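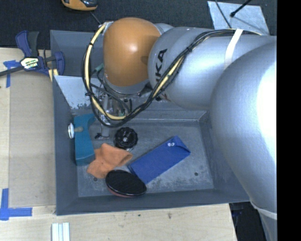
Chapter 2
Reading a film's use of time

A film of two hours may cover a single afternoon or the whole of a life. Choosing what to leave out is one of the first decisions a screenwriter makes, and it is often changed again in the editing room. This chapter looks at how those choices are made and how a viewer can learn to notice them.

We begin with the difference between story time and screen time. Story time is the period the events would take if they happened in the world. Screen time is how long we sit and watch them. In most films the first is much longer than the second, and the gap is closed with cuts, fades, captions and changes of season or dress. In a few films the two match for long stretches – a meal is cooked and eaten in full, or a bus journey runs from one stop to the next.

Our main case is Letness, a family drama written by Thandeka Msimang and directed by Jacobus Cele. The shooting script had 257 scenes. The finished film has 222, and almost all of the cuts fall in the middle section, where the daughter leaves home. Cele removed her journey and her first winter away. We see her pack in January, and in the next shot she is older and speaks with a different accent. Viewers have to work out the missing years for themselves.

Fiorella Fabbri, who edited the film, kept notes on each version, and extracts are printed at the end of the chapter. Read them after you have watched the opening reel once without stopping.

Key terms: story time, screen time, ellipsis, flashback, long take.

2.1 Ellipsis

An ellipsis is a gap in the story that the film passes over. It may be marked – by a caption, for instance – or left for the viewer to find.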